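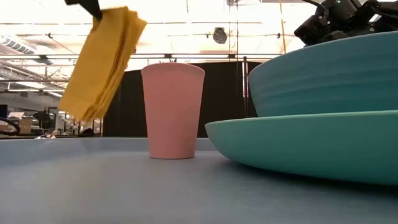 Budget thread for the second tabletop cell, for anyone else pricing one up this year. 1/6

Two quotes in so far. Zarnotel is cheaper on the arms but charges extra for grippers, cabling and the mounting frame. Jideck bundles the lot and wants a 12-month service contract on top. 2/6

Lead time matters more to us than price. Jideck says 12 weeks, Zarnotel says 16. If the order isn't signed by April we lose the winter block and the money goes back into general funds. 3/6

Items I left out of the first budget: spare fingertips, a second e-stop, freight, an electrician for the new circuit. Fingertips are the one that keeps coming back. We wear through them on cloth folding and table clearing, and I'd put them down as a consumable from day one. 4/6

Props are cheap. I've set aside $800 for plastic cups, plates, bowls and cloths in a few colours, and that should cover both cells. Buy doubles of everything, as ranges get discontinued and you can't match them later. 5/6

Duván Inga is checking whether the Pornex controller we already own will run either set of arms. If it will, that's one line off the quote. Figures go to purchasing on Friday and I'll post the final split after that. 6/6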